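Town Libraries Drop Late Fees Starting in January

The public libraries in Magesa and Tulisska will stop charging late fees in January, the Plorkunon county library system said this week. The change covers all books, magazines, audiobooks and DVDs. Fees for lost or badly damaged items will stay in place.

Under the current rules, adults pay a daily fee on each overdue item until it comes back or the charge reaches a set limit. Children's cards have been free of late fees for several years. The new policy puts adult cards on the same footing.

Old late fees will be cleared from all accounts when the change takes effect. Cardholders do not need to call or fill out a form. Anyone whose card was blocked only on account of late fees will be able to borrow again the same day. Cards blocked for lost items will stay blocked until the items are returned or paid for.

The library system said late fees bring in a small and shrinking part of its budget. More people now borrow e-books, which return themselves on the due date and never run up a charge. Staff time spent on collecting small amounts at the desk was also a factor in the decision, according to a notice posted at both branches.

Due dates are not going away. Most books will still go out for three weeks and DVDs for one. Items will renew on their own up to 2 times, as long as no other reader has placed a hold. Reminders will go out by email or text before an item is due and again after the due date has passed. 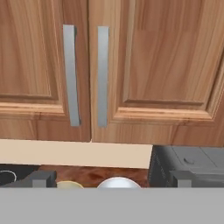
What happens if a book is never returned?

The library will mark it as lost once it is 15 days overdue and bill the cardholder for the price of a new copy. The bill is dropped if the book comes back in good shape, even if that is months later.

Borrowing will be paused while a bill is open. Cardholders can still use the computers, read in the building and sign in to the online catalog during that time. Interlibrary loans are handled under a separate agreement, and the lending library may set its own charges for those.

The Magesa branch tested a version of the policy last spring. During the test, 194 long-overdue items came back, some of them checked out before the branch moved to its present building on Rako Street. The notice did not give a figure for Tulisska, which did not take part.

Reaction at a public meeting on the plan was mostly favorable. Several parents said they had stopped using their own cards after running up charges on picture books and were checking everything out on their children's cards instead. A few speakers were against the change. They said readers would wait longer for popular titles if there was no penalty for keeping them, and one asked for a shorter loan period on new releases.

The library system said it will look at wait times for new books during the first year. If waits grow, it may buy extra copies of the most requested titles or cut the loan period for new fiction to two weeks. Any change of that kind would be announced at the branches ahead of time.

The limit on the number of items a person can have out at once will stay at 100 for full cards. New cardholders will go on starting with a lower limit until they have had the card for three months. Museum passes and tools from the Tulisska lending shelf are not part of the new policy, and late fees will still be charged on both.

Return boxes outside both branches will be open at all hours, as they are now. Items left in the box before the doors open in the morning are counted as returned the day before. The Magesa branch is also adding a second box on the parking lot side of the building, which drivers will be able to reach from the car. DVDs may go in either box, but museum passes and tools have to be handed in at the desk.

Residents who paid late fees before the change will not get refunds. Payments for lost items can be refunded if the item is found and returned within six months, with the receipt.

Copies of the full policy are available at the front desk of each branch. Both branches are closed on Sunday.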